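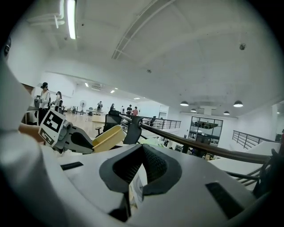
How to book and collect group tickets for a film screening

Booking for one or two people takes a couple of minutes on any cinema website. Booking for a larger party works differently at most chains and nearly all independents, and the steps are easy to get in the wrong order. The procedure below uses the booking system at the Brismont, a three-screen independent, as the working case. The Travden cinemas use the same software with a different colour scheme, so the menus match apart from where noted.

Before you start

You will need the following:

An account registered to one email address. Guest checkout does not offer the group rate.
A payment card in the name of the account holder.
The final number in your party, split into adults, under-16s and concessions.
The age rating of the film, checked against the youngest person attending.

The group rate at the Brismont begins at 14 seats. Below that number the system charges standard prices and does not display a message to say so. If your party is at 12 or 13, compare the total for your actual number with the total for 14 at the group rate. On weekday showings the second figure is sometimes lower.

Step 1. Find the right showing

Open the film page and choose "All times", not "Today". The default view lists only the next two days. Showings marked with a small G accept group bookings. Opening weekend showings for a major release rarely carry the mark, and it may be removed from a showing once more than half the seats have gone.

Check the format beside each time. 2D, 3D and subtitled showings of the same film are listed as separate events, and a group booking cannot be moved from one to another without a refund and a new purchase. Subtitled showings are usually on a Tuesday.

Check the screen number as well. Screen 1 has 194 seats and Screen 3 has far fewer, with a centre aisle that splits every row. A party that wants to sit in one unbroken block should choose Screen 1 or Screen 2.

Step 2. Hold the seats

Select "Group" from the ticket type menu before touching the seating plan. If you pick the seats first, the system treats them as single tickets and the group option is greyed out. The only remedy is to clear the basket and begin again.

Enter the numbers for each category, then press "Hold". The seats are held for 30 minutes. The countdown at the top right does not pause when you move to another page, and it does not restart if you swap one seat for another.

Wheelchair spaces do not appear on the plan during a group booking. Add them by telephone within the hold period, quoting the hold reference. The person answering can attach the space to your existing block. Companion seats are free of charge but must be requested in the same call.

Step 3. Choose the block

The plan offers a suggested block, normally in the rear third. You can drag it forwards or sideways. Three rules apply:

Single empty seats may not be left at the end of a row.
A block may cover no more than four rows.
Under-16s in a film rated 12A must be seated in a row that includes at least one adult. The system does not check this, but the ushers do.

Row letters at the Brismont skip I and O. Rows H and J are therefore next to each other, and a block that runs across both is continuous. At the Travden sites all letters are used.

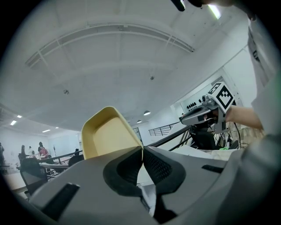
Step 4. Pay

Payment is taken in full. There is no deposit option online, although one can be arranged with the box office for private hire. Vouchers and loyalty points cannot be combined with the group rate. If you enter a voucher code, the system accepts it and recalculates the whole order at standard price, so look at the total again before confirming.

The booking fee is charged once per order. Splitting a party into two orders means paying it twice, and the two blocks will not necessarily be adjacent.

Step 5. Save the confirmation

The confirmation email holds one QR code for the full party and a separate link for individual tickets. Use the single code if everyone will arrive together. Use the link if people are travelling separately. Once the individual tickets have been generated the single code stops working, and the change cannot be reversed from the account page.

The email usually arrives within five minutes. If it does not, look under "Orders" in your account, where the same code is stored.

Changing a booking

Numbers can be reduced up to the day before the showing, provided the party stays at or above the group minimum. Dropping below it reprices every seat. Numbers can be increased at any time if there are free seats, but the extra seats are placed wherever there is room.

Error messages

Error 802 means the hold expired during payment. Check with your bank before trying again — the card is sometimes authorised even though the order failed, and the pending amount can take several days to clear.

"Session mismatch" appears when the same account is open in two tabs. Close both, log in again and return to the basket. The hold survives if time remains on it.

"Category unavailable" means that the showing has no concession price. Enter those people as adults or choose another time.

On the day

Arrive before the advertised start time. The programme begins with trailers, but the group entrance beside Screen 1 closes when the lights go down, and latecomers are then let in through the main foyer one at a time. Food orders placed with the tickets are collected from the side counter with the same code.

Instructions by Brahim El Sherbiny, checked against the current booking pages by Sherif Belhaj.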